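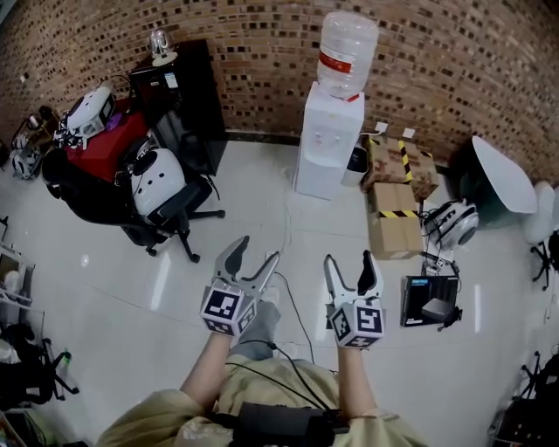
Jui-lin Lo asked, before we had properly settled down, whether the price from Tekance was for one gripper or for the pair, and said she would rather know that first than sit through another hour of enthusiasm. It is for the pair - 2,130 all in, with the printed marker cubes and the cables, but without the year of support.

**Minutes, Treker kit review, May 9, 2020**

**1. Minutes of the February meeting.** Accepted, with one spelling put right (it is Flodby, with a y).

**2. The Treker hand-held kit.** We had a long and very friendly talk about this one. Those who have tried it like the open fingers and the light gray bodies, and several people said they forgot they were holding anything after a few minutes, which we took as a compliment to Tekance. The cables got a cooler welcome. The leads supplied are 70 inches long, and the shorter members of the group felt there was a great deal of cable to look after when turning or kneeling. Jui-lin would like clips along the sleeve and will sketch what she has in mind.

There was some back and forth over the marker cubes. Grube's kit does without them and is easier to pack, but it needs a fresh setup every time it is moved, and we do move things a lot. The feeling in the meeting leaned toward the cubes, so long as replacement faces can be bought separately. The sheet we were sent doesn't say.

**3. Price.** Grube has quoted 2,000 for a similar pair, delivery extra. Flodby could lend us a pair of Trekers for 47 a day, and that seemed a kind way to go on learning before we spend the whole sum. Agreed to borrow for five days and leave the order open until then.

**4. Actions.**

- Jui-lin: write to Tekance about shorter leads, spare cube faces and the cost of support.
- Jui-lin: book the loan with Flodby.
- Everyone: send in your trial notes, however scrappy.

**5. Any other business.** Grube has offered to come and show its kit in person. We would be glad to have them, and will suggest a date once the loan is over.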